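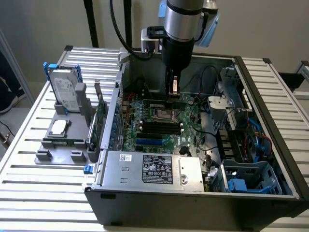 *Figure 2. Tower on its side with the side panel off. Hard drive (in its blue rails) and CPU in the parts holder at left.*

## 4. Refitting the CPU, memory and hard drive

This section covers putting the main parts back into a full-size desktop tower after cleaning or inspection. It assumes you have finished Section 3 (opening the case and removing parts) and that the tower is still lying on its side.

The layout in Figure 2 is the one used throughout. Other towers on the Stolden list may have the power supply or the drive bays in a different place. If yours does, go by the labels on the board and the model sheet.

### 4.1 Before you start

You will need:

- the parts holder, with the CPU lying flat in its recess and the drive standing behind it
- a Phillips screwdriver, size 2
- thermal paste
- lint-free wipes and isopropyl alcohol
- a wrist strap
- the job card for the machine

1. Check that the power cord is out of the wall and out of the power supply.
2. Press and hold the power button for a few seconds, then let go.
3. Clip the wrist strap to bare metal on the chassis. Paint does not make a good contact.
4. Set the parts holder beside the case, on the power supply side, so that you do not have to carry parts over the open board.
5. Compare the serial number on the drive label with the number on the job card.

> **Caution:** Do not open the power supply. It has no parts you can service, and it can hold a charge after the cord is removed. If the unit is suspect, replace it whole.

### 4.2 Fitting the CPU

The socket is above the memory slots when the case lies as in Figure 2. It is held shut by a metal retention lever.

1. Push the lever down slightly and out to the side to free it, then raise it all the way.
2. Open the load plate, if the board has one. Do not touch the contacts in the socket.
3. Lift the CPU out of the holder by its edges.
4. Find the corner mark on the CPU and line it up with the mark on the socket. Check the notches too.
5. Lower the CPU straight down. It should sit flat under its own weight.
6. Close the load plate and bring the lever back down until it hooks.

> **Caution:** Never press on the CPU to make it seat. If it rocks or one corner stands up, lift it out and check the direction.

The lever takes a firm push on the way down, and a faint creak from the load plate is normal. If the lever stops well short of the hook, open it again and start from step 4.

Wipe the top of the CPU and the base of the heatsink with alcohol and let both dry. Apply a small dot of paste to the center of the CPU. Put the heatsink on straight, without sliding it, and tighten the screws in a cross pattern, a few turns each. Plug the fan lead back in and refit the shroud if the model has one.

### 4.3 Fitting the memory

The board in Figure 2 has four memory slots with white latches at the ends. Boards differ in which slots are filled first, so read the numbers printed next to the slots.

1. Open the latches on the slot you are going to use.
2. Match the notch in the module to the key in the slot.
3. Press down on both ends of the module with your thumbs until the latches close.
4. Pull up lightly on the module. It should not move.

Two modules of the same size go in as a pair. Do not mix modules from different job bags, even if the labels look the same. Spare modules are kept in the Korwood drawers, sorted by type.

### 4.4 Fitting the hard drive

1. Check that both rails are fully clipped to the drive. Replace any rail with a broken pin.
2. Move the loose cables clear of the bay.
3. Hold the drive by the rails, with the connectors facing the way shown on the model sheet.
4. Slide it into the bay until both sides click.
5. Connect the SATA data cable at the drive end, then at the board end. The plug is L-shaped inside and goes on one way only.
6. Connect the power lead.

Note: The color of a SATA cable has no effect on how it works. In machines where blue and red cables share the drive bay area, follow each one back to the board and check the port number. The boot drive goes on the lowest numbered port unless the job card says otherwise.

> **Caution:** Do not set a bare drive down on the metal table. Use the holder or an antistatic bag.

### 4.5 Checking the cables

Before closing the case, look over the following:

- main power connector pushed fully home, clip engaged
- CPU power connector in place
- fan lead clear of the blades
- no wire trapped under the drive cage or across the edge of the case
- front panel cable connected
- expansion slot covers all present

Black wiring is hard to see against a dark chassis. Use the bench lamp and follow each bundle by hand.

### 4.6 First start

Leave the side panel off. Connect a monitor, a keyboard and the power cord, then switch on.

| What happens | What to do |
|---|---|
| No lights, no fan | Check the cord and the main power connector |
| Fan runs, no picture | Switch off, unplug, reseat the memory |
| Beeps or blinking light | Look up the pattern on the model sheet |
| Drive not listed in setup | Check both ends of the data cable |
| Shuts off within a minute | Check the heatsink screws and fan lead |

Unplug the machine and repeat step 2 of 4.1 before touching anything inside.

When the drive shows up in setup, write the result on the job card, fit the side panel and move on to Section 5. Cards with a fault marked go in the Sheehan tray. Questions about missing model sheets go to Essam Abou Zeid.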